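4.2 Stalled grasps in the Orance runs

Most of our lost trials came out of one fault. The gripper opens, the planner says go, then nothing - the arm holds its pose until the timeout kills the episode. First noticed by Talebi in February, in the simulated grocery pick task. We rendered the wrist views and a table view for the stalled state to see what the policy had to work with. 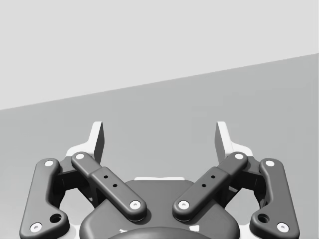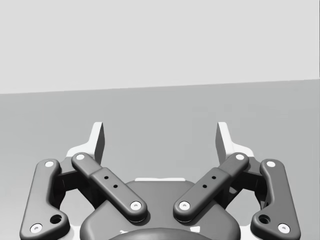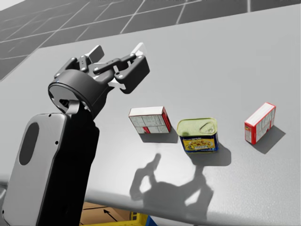 Figure 7. Simulated gripper with jaws open, from the wrist (first and second) and from the table side (third). Grocery items are in the third view only.

4.3 Cause and fix

Both wrist views are close to featureless: grey surface, pale wall, fingers. No target in either one. Our grasp scorer (built on Arnico, default settings) returned a flat score map for views like these and the planner read flat as "wait". It should of raised an error. Of 3,401 episodes, 570 ended this way. We had been logging them as ordinary timeouts, so the failure rates in our earlier draft are wrong - corrected in Table 2.

Fix is small. If the score map stays flat for 500 ms the arm backs off and re-plans from the table view. Osman also added a seperate log code for it. Shadows on the tabletop were our first guess, and Bugti re-ran a batch with them turned off. Same stalls.

Not tested on the real arm yet. A stalled arm that wakes up late is a safety matter near people, so the stop stays latched until Uysal signs off the new timeout.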